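Girthorpe to Begin Separate Foil and Small-Item Recycling This Spring

Wednesday, March 3, 2021

GIRTHORPE - The Girthorpe Department of Public Works will open a second household sorting station at the Stornley Road transfer site, giving residents a place to drop off aluminum foil, small metal items and mixed packaging that the curbside program does not accept.

The Town Council approved the change on a 5-2 vote at its regular meeting. The station will operate under a two-year agreement with Ghasemi Materials, the contractor that already handles paper and glass for the town.

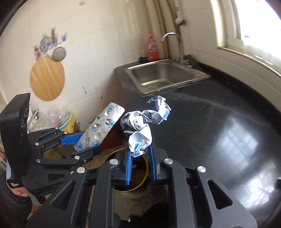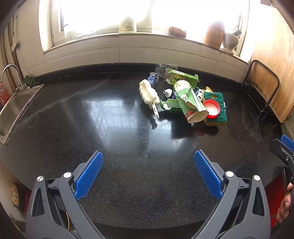
Crumpled aluminum foil, first photo, and assorted household waste on a countertop, second photo.

Under the current rules, foil and other light metal placed in curbside carts is removed at the processing plant and sent to landfill. Public Works Director Glykeria Politis told the council that small pieces fall through the screens used to separate containers from paper, and that the town pays a contamination charge on each load in which they are found.

"Residents have been asking for this service for several years," Politis said. "The material has value when it arrives clean and in one place. Our carts were never set up to deliver it that way."

The council set aside $3000 for signs, bins and a printed guide to be mailed with the next water bill. Hauling costs will be paid from the existing solid waste fund. No change to household rates is planned for the current fiscal year.

A trial collection held at the Plelum Street branch library in November drew 119 households. Staff reported that food residue was the most common problem with the material brought in. Foil should be wiped or rinsed and pressed together into a ball before drop-off. Foil bonded to paper or plastic, including most snack wrappers and drink pouches, will not be accepted as metal and should be placed in the mixed packaging bin.

Batteries, light bulbs, paint and propane cylinders remain prohibited at the station. Those items may be taken to the county hazardous waste facility by appointment.

Council Member Ghazal Mirzaei, who voted against the agreement, said she supported the service but objected to its location. The Stornley Road site has no bus stop, and its access lane, laid out in 1903 for wagon traffic, is closed to pedestrians. She asked staff to study a smaller drop-off point near the Plelum Street library. The department is to report back before the summer recess.

The station will be open during regular transfer site hours. Proof of residency is required at the gate, and a current vehicle sticker or utility bill will be accepted. Commercial loads will be turned away.

Residents with questions about accepted materials may contact the Department of Public Works during business hours. Copies of the sorting guide will also be available at Town Hall and at both library branches.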